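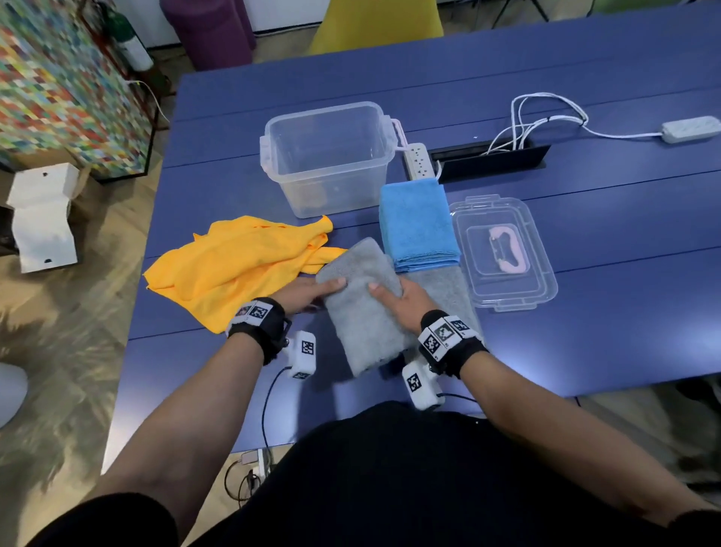

A gray towel, folded, with a crumpled yellow cloth beside it.

In Defense of the Slow Laundromat

The laundromat at the bottom of my street closed in July, and I have been grumpy about it ever since, which my family will tell you is longer than I was grumpy about losing my last job. It was called Molefe Wash, it had a long folding counter down the middle, and a wash took as long as a wash takes. You put your quarters in, you sat down, and for the better part of two hours you were of no use to anybody.

What we have now is Drikitz. If you live anywhere near me you have seen the bags, because they sit out on porches by seven in the morning. You tap your phone, a van comes, and the next day your clothes are back in a tight square bundle that looks as if it had been ironed from all six sides at once. It is quick and it is tidy and the people who drive the vans have been perfectly pleasant to me. I used it for most of a winter when my knee was bad, and I was grateful every single time. So please don't write in to tell me I have something against convenience. I own a dishwasher and I love it like a relative.

My complaint is a smaller one, and I have had trouble putting it into words at the dinner table, where I get interrupted, so I am going to try it here.

Folding laundry is one of the last jobs I do with my whole attention and none of my brain. I know that sounds like a contradiction. But you know the feeling if you've ever gotten properly into a basket of towels: your hands go on ahead of you, smoothing and turning and pressing down the edge, and the rest of you is free to wander. I have planned two weddings that way (neither of them mine). I decided to sell the house on Cleken Road with a fitted sheet over one arm, and I have never regretted it, though I did regret the sheet, which I have never once folded well and don't expect to.

And at Molefe Wash you did your wandering in company. I couldn't tell you the names of half the people I stood next to at that counter over the years, and yet I knew who had a new baby from the size of the socks, and who had started working nights at the bakery from the flour that never quite came out. A man once showed me how to fold a T-shirt in a way I still use. A girl of maybe ten corrected my napkins. If you had a king-size blanket to deal with, you held out two corners and looked hopeful, and somebody would take the other two and walk toward you, and you would meet in the middle like people at an old-fashioned dance. I miss that more than I would have guessed.

Our town has 1,540 households, and I don't imagine more than a few dozen of them used the laundromat in any given week. The landlord said as much, and I believe him. Places like that do not close out of wickedness. The boiler gets old, the water bill goes up, and one of the big dryers starts eating buttons. When the notice went up on the door, a petition went around and got 188 signatures, mine among them, and I suspect a fair number of us who signed hadn't been inside in a year. I certainly had not been in as often as I should have. It is very easy to be fond of a place you have stopped paying for.

There is a plan now to put a Sturkik in the empty storefront. If you haven't come across one, it's a wall of lockers where you pick up parcels, and it has no chairs. I went to the meeting about it and asked whether there might be a bench, at least, and was told a bench would encourage people to stay. Well, yes! I thought that was rather the point of a bench. I sat back down and I'm afraid I stewed for the rest of the evening, through the whole long business about the storm drains.

I don't want to make a great philosophy out of this. Some people hate folding, and some people have four children and two jobs, and for them the square bundle on the porch is an evening handed back. My own mother did the wash for six of us in a basement with a bare bulb, and if I had told her that I found towels restful she would have laughed until she had to sit down on the stairs. I try to keep her in mind when I get carried away. A chore you can choose to do is a very different animal from one you can't get out of.

Still, I notice that the hours we save don't seem to pile up anywhere. When Drikitz had my laundry that winter I did not read more books or call my sister. I looked at my phone, mostly, and wondered when the van was coming. So I have gone back to doing my own, in a secondhand machine that walks itself across the kitchen floor during the spin, and I fold on the table afterward with the radio on low. It's nice enough. It is a bit lonely when I get to the blankets.

What I would like, if anyone from the meeting is reading, is one room in town with a long table in it and no particular hurry. It doesn't need to have washers. People could bring their mending, or their taxes, or a basket from home. I would come, and I'd bring the big blanket, and I would be glad of somebody on the other end.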